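Student Projects > Engineering Studies > Year 12 > Final Reports

Laundry Loading with a Two-Armed Robot
Final report, Flarnen group, Jikthorpe Senior College

1. Aim

Our group set out to have a two-armed robot pick clothes out of a basket on the floor and put them into a front loader. We chose laundry because cloth has no fixed shape, and the other groups in our class had all picked rigid parts. The task ends when the door is shut. Starting the wash cycle was outside our scope.

2. Method

The arms were operated by hand from a second set of control arms. Two of us took turns operating while a third wrote up the log. Each run was saved as one episode, beginning with the grippers open and ending with them back at the start position. We named the control program Brisance and the labelling spreadsheet Magaña, after the street the college is on.

We collected 52 episodes in October, mostly on Monday afternoons. An episode took about 2 minutes if the first grasp held and a good deal longer if it didn't. Anything over 600 seconds was stopped and marked as a fail. After trimming, we had 3647 seconds of usable recording.

3. Set-up

The basket goes on the floor in front of the washer, between the two grippers. We started with it off to one side, but the far arm then had to reach across and the wrists came too close to each other. The centred position fixed this, and we kept it for every episode counted in the results.

We also changed the clothing. Our first load was dark socks, and they were hard to tell apart in the head camera view. Red garments showed up much better against the floor and the basket.

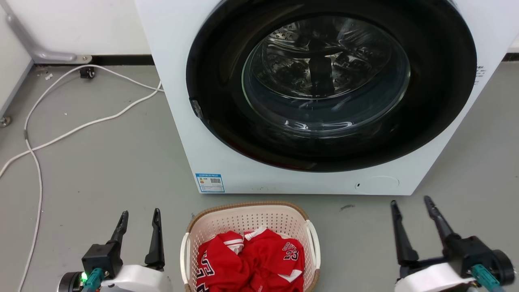

Red Bulls jersey in the basket, washer door in front.

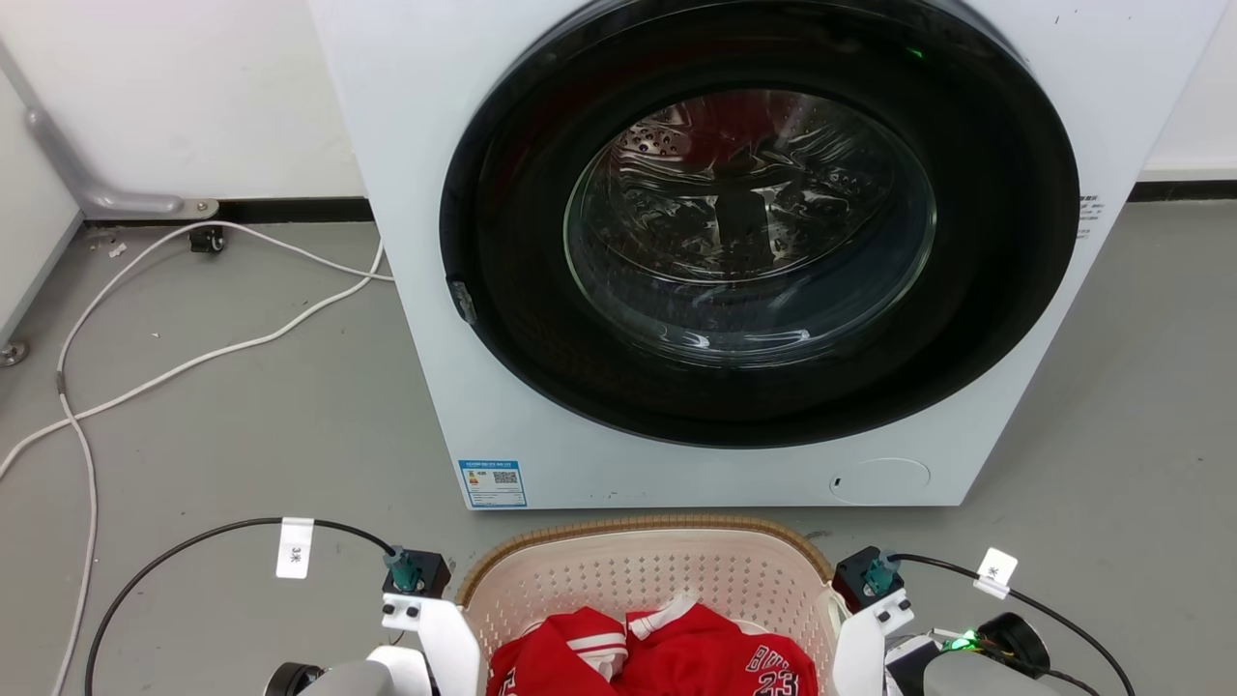

4. Problems

The door gave us more trouble than the cloth. The latch is on the left side of the rim, so the left arm has to do the opening, and our early runs were all planned around the right arm. We rewrote the start of the sequence and lost most of a week.

Sleeves were the other difficulty. If a shirt was picked up by the hem, a sleeve often hung over the lip of the drum and the door wouldn't close. Grasping near the collar was more reliable – we should have written that into the operator notes from the start.

5. Further work

The next group could try a mixed load with towels, which we ran out of time for. They should also agree on labels before recording anything. We had three different names for a dropped garment in the spreadsheet and had to go back and fix them by hand.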